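Grorkham Household Water Diary, data card

Summary

The Grorkham Water Diary is a small collection of tables about how much water people use at home, and at what hour of the day. It was written by hand in paper notebooks and later typed into plain text files. The data comes from 20 households in three towns: Grorkham, Sistham and Klinhom.
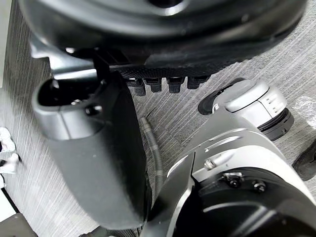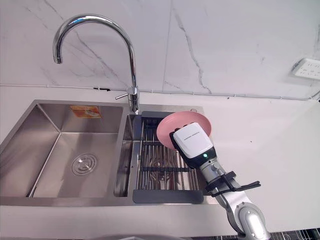
Second picture: kitchen sink with tall faucet.

What is in the files

diary.csv has one line for each use of water which a household wrote down. The columns are house, town, month, hour, room, purpose and liters.
meters.csv has the readings of the main water meter, taken by the household in the morning and in the evening.
houses.csv has the number of persons, the type of building and the age of the pipes, if it is known.
notes.txt has the remarks from the margins of the notebooks. I kept the spelling of the writers.

All files are UTF-8, separated by comma, with a point for decimals. An empty cell means that the person did not write anything. Zero means that the person wrote zero. Please do not mix these two when you calculate an average.

How the liters were obtained

Each household got a measuring jug and a printed table with typical values for a shower minute, a toilet flush and a full dishwasher. Small amounts were measured with the jug. Large amounts were taken from the table, so they are less exact. The sum of the diary is usually lower than the meter, and the difference is bigger in homes with children. I did not correct for it.

The diary was kept for 4 weeks in March and April. Summer is missing, so garden watering is almost absent and the data should not be used for yearly totals.

Known problems

In Klinhom the water was closed for 2 days for work on the main pipe. These days are kept in the file and have the word "closed" in the purpose column.
4 households changed from liters to cups in the middle of the notebook. I converted the cups with 0.25 liter, but their cups may have been different.
Hours are local time. The clock change is not handled in meters.csv.
The room "kitchen" includes the laundry if the washing machine stands there.

Privacy

Street names and family names were removed before typing. House codes are random and do not follow the order of the addresses. If you think you can recognize a home from the notes, please write to me and I will shorten the remark.

Use and license

You may use the tables for teaching and research, also in changed form, if you mention the Grorkham Water Diary. For selling, please ask first.

Changes

1.1 Wrong town code for Sistham repaired in houses.csv.
1.0 First version.

A similar diary from Pondden is being typed now and will get its own folder.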